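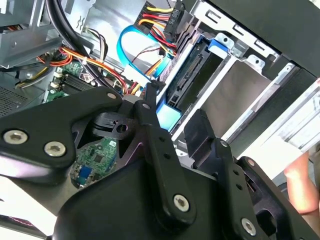 Iddrisu Owusu would lay the drainage first and worry about the lights later. Responding to the outdoor events guidance that Linov published on 5/12/24, he argued that most complaints after a summer garden party come down to soft ground, and that the section on ground protection should have been placed ahead of the one on temporary power.

The guidance covers private gatherings on residential lots. It replaces a shorter sheet that dealt only with tents and open flames. The new text runs to 9 sections and is meant for households that hire equipment for a single day, as well as for the small rental firms that supply them.

Temporary power takes up the longest section. Linov recommends that each outdoor circuit be protected by a ground-fault device at the source, and that extension cords be rated for outdoor use and fully unwound before a load is applied. Cords left on the reel can overheat under sustained current. The continuous load on any one cord should be kept to 2,000 watts, with catering equipment on a separate circuit from lighting and sound. A typical electric warming cabinet and a coffee urn should not share an outlet.

Connections between cords are to be kept off the grass. The text accepts either a weatherproof connector box or a raised bracket, but it does not accept plastic bags and tape, a method the earlier sheet had allowed. Cords crossing a path must run under a ramp or be carried overhead at a height of at least 7 feet.

The section on lighting is brief. Low-voltage string lights may be fixed to fences, pergolas and established trees. They may not be fixed to tent poles unless the rental firm agrees in writing, because the added load can affect the guy lines in wind. Path lights should be spaced so that the lit areas overlap at ground level. Steps and changes in level need a light of their own.

Ground protection is treated in section six. For lawns that will carry tables, a bar or a dance floor, Linov calls for interlocking panels laid on a breathable membrane. The panels should be lifted within a day to limit yellowing. Where the soil is clay, the text advises against watering for three days before the event and suggests moving heavy items, such as ice chests and fuel-fired grills, onto existing paving.

Owusu's objection concerns this section. He pointed out that the panels spread weight but do nothing for standing water, and that a membrane over saturated clay can trap moisture and make the surface less stable. He would like to see a simple test added: dig a hole one foot deep, fill it with water, let it drain, fill it again and record the drop after an hour. A drop of less than one inch would mean that the lawn should not carry a dance floor without a raised subframe.

Direl, which rents flooring and furniture, has said that it already uses a similar test on site visits and will print the procedure on its order forms. The firm also stocks an adjustable subframe, sold under the name Sonero, that stands on small pads and leaves a gap of two inches under the deck. The subframe is rated to 3,000 pounds per standard bay when all pads are in contact with the ground. Direl does not rent it for slopes steeper than one in twenty.

The guidance makes only limited mention of noise. Speakers should face the house and stand on a solid base, with the lower edge at seated head height. No sound level is given, and readers are referred to their local ordinance. The same applies to end times and street parking.

Food service is covered by a checklist. Cold dishes are to be kept in shade and brought out in small batches. Grills must stand ten feet from any tent wall or overhang, with a clear route to a hose or an extinguisher. Charcoal is to be left in a lidded metal container overnight before disposal.

Dinu, a supplier of tents and canopies, asked for a change to the wording on anchors. The current text requires stakes at every leg. The supplier noted that stakes are not suitable where irrigation lines run close to the surface, and asked that water barrels or concrete weights be listed as an equal alternative, with a table of minimum weights by canopy size. Linov replied that such a table is in preparation.

Comments on the document will be accepted until the end of June. A revised edition will include the anchor table and a decision on the drainage test. Until then, the present text stands, and copies of the earlier sheet should be discarded.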